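Back Issue Corner
17th August

Well, the Penholm collection finally came home with me, all three long boxes of it, and my back has opinions! I drove out to Talley for what the seller called "a few old funnies" and found 800 comics stacked in a spare bedroom, most of them bagged, hardly any of them in order. (There was an issue of a cooking magazine in the middle of the westerns. It's mine now too, I guess.)

The bulk of it is 1974 and later, and the thing I'm most excited about is a nearly full run of Brodeck the Ferryman. If you never read it, it's a horror anthology with a grumpy boatman who introduces each story, and the early ones have these gorgeous murky covers, all river fog and lantern light. I'm missing 18 issues, including the one with the drowned choir, so please check your closets.
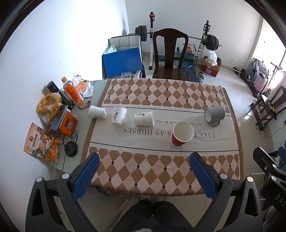

Grading has been slow going. I do it in the evenings with the radio on, and I keep stopping to read the letters pages, which is fatal. One kid wrote in to Brodeck four times to complain about the same coloring mistake -- and the editor answered him every time, getting crankier and crankier. I'd buy a whole book of that.

Selma Dumitrescu has claimed first look at the romance titles, fair and square, as she asked back in the spring. Everything else goes into the bins at the Jaber Street shop as I get it priced. Expect spine roll on a lot of the westerns and some rusty staples, and I'm pricing them that way. Reader copies will be in the box by the register.

Still on my nightstand: the second Brodeck annual, where the boatman gets a day off and somebody else has to run the ferry. I'm halfway through and I already don't trust the new guy.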